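**Wendura summer school on discrete geometry**

The registration for the summer school in Wendura is closed since Jul 31, 2024. We received 407 applications for 100 places, much more than in Trostus. All applicants will get an answer by e-mail – please check also your spam folder.

The lectures on lattice polytopes start at 9 a.m. in the Nair building. Problem sheets are given in the evening.

Tea is served on the second floor between the lectures.
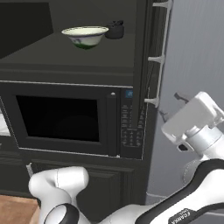
**Lecture notes from Loltley**

The notes of the May lectures on tilings are now complete, with 5 chapters and a corrected index.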